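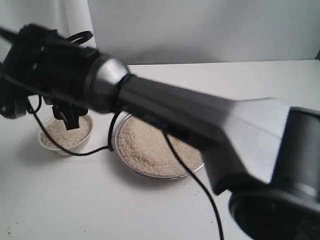
Posted by wtesfamariam on August 23, 2024
Board: Arms and Grippers > Faults and Repairs
Thread: Arm stops with joint 5 torque error when fingers are in granular material

wtesfamariam wrote:

Hello all. My name is Wondimu Tesfamariam and I work in a small seed and soil laboratory in Toltesby. I have a fault which I can not explain and I hope that somebody has met the same thing.

The work is simple. The arm puts the fingers into the white bowl, closes them, lifts, and moves to the wide flat dish where it opens. Then it returns. The arm is a Kofler, the older type with the outside cabling, and the fingers are from Flundik. The control software is Wivetti.

This program worked well since February. Now the arm stops with a torque error on joint 5, and it stops always when the fingers are down in the bowl. I clear the error, I move the arm up by hand, I start again, and it may run for a long time or it may stop on the next cycle. Yesterday it did something worse. After I cleared the error the arm did not wait for my start command. It made a fast move to the side with the fingers still low, and the bowl went on the floor. My hand was near the table at this time. I was not hurt, but I do not want to continue before I understand it.

What I have checked already: the payload setting, the tool length, the screws at the gripper bracket, the mains voltage. The torque limit on joint 5 is set to 43 percent, and this value was never changed.

With kind regards,
Wondimu

---

benchrat_lou wrote:

Grit. You have sandy stuff and an open finger mechanism right above it. Dust gets in the slides, the fingers bind, the controller sees load. Clean it and put a boot on it.

---

hexkey wrote:

If the fingers bind you get a gripper error, not a joint 5 error. I would look at your cables first. In your picture there is one running down past the bowl and another one lying over the table to the front. If a loose cable catches on something while the wrist is turning, the wrist joint feels it. And the loop on top of the gripper, does it have free movement when you rotate the tool?

---

wtesfamariam wrote:

Thank you both for the quick answers.

To benchrat_lou: I opened the finger slides this morning. There was some dust inside, but they move freely by hand. I cleaned them anyway.

To hexkey: the loop on the top has free movement as far as I can judge. The cables on the table I have never fixed, this is true. They were like this also in the months when everything was good.

---

benchrat_lou wrote:

"They were like this when everything was good" is what people say about every cable that ever failed. But I still say grit. Moving freely by hand with no load means very little.

---

mirja_k wrote:

I would like to come back to the part with the hand near the table. The torque error is a nuisance. An arm that moves after a reset without a start command is a safety fault and you should treat it as one. Please stop using it in automatic mode until this is solved. Do you have the setting "resume after clear" switched on? In Wivetti it is on the recovery page and in our installation it came back to ON after an update. With this setting the arm continues to the next point in the list directly. If you had moved it by hand, it goes there from where it stands, in a straight line.

---

wtesfamariam wrote:

Mirja, I have looked now and the setting is ON. I am sure that I had it OFF, because I wrote it in our notebook when we installed the arm. We made an update of the software at the start of this month. So this explains the fast move, I think. I have set it to OFF and tested ten times with an empty table, standing at the stop button. The arm waits each time.

I have also asked my colleagues to not reach in while the power is on. Until now we did this too easily.

---

hexkey wrote:

Good catch by Mirja. Did the update also touch the approach speed? Pushing fingers into sand at a higher speed gives you much more force than people expect. Packed material is worse than loose.

---

old_servo wrote:

I disagree a little with everybody. We did a similar job with dry grain and the force depended mostly on how the bowl was filled. Someone tapped the bowl on the table to make the surface level, and that packed it. Same depth, same speed, and the arm faulted. When we stirred it before each run it was fine. Software updates get blamed for a lot of things.

---

wtesfamariam wrote:

This is interesting. We have a new assistant and she does tap the bowl to make it level. I never thought it can matter. The approach speed is the same as in my notes, so hexkey, it was not changed by the update.

I made a test. I logged the joint 5 torque over one stirred filling and one tapped filling, at the same depth. The tapped one is clearly higher and comes close to the limit. But it did not stop in my test, so I can not say that this is the full reason.

---

benchrat_lou wrote:

Close to the limit plus a bit of friction from grit equals a fault. I will take half the credit.

---

hexkey wrote:

Or plus a bit of drag from a cable. Tie them to the arm before you do anything else, it costs nothing. And do not raise the torque limit to make the error go away.

---

wtesfamariam wrote:

I will not raise it. The plan for now: cables tied along the arm, bowl stirred and not tapped, and a smaller depth for the fingers with two dips instead of one. The seal on joint 5 I will ask Kofler about. The service manual says to inspect it after 2000 hours and I do not know how many hours we have, the counter was reset with the update also.

---

mirja_k wrote:

The counter too? Then please go through all of the recovery and safety pages one by one and compare with your notebook. Ours had the workspace limit changed back as well.

---

wtesfamariam wrote:

I have it open now. The workspace limit is correct. The hand guiding speed is different from my notes, so I continue with the list and write again when I am finished.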